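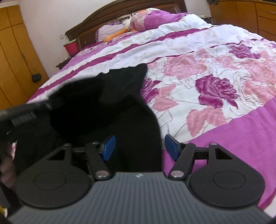 Black garment on a bed with patterned bedding.

Home | Data | Files | Contact
Last updated: April

Trurdale Garment Folding Set

This set covers the folding of clothing on beds. It holds 2,879 pictures from 67 sessions. Garments are labeled by color and by state, spread or folded.

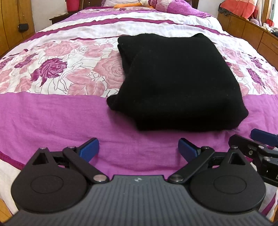

Bedding is labeled separately, by main colors and print. Please send corrections to Blandine Renaud.

Related
- Elleck Bedding Prints
- Ditonden Towel Set
- Sakalauskas Closet Notes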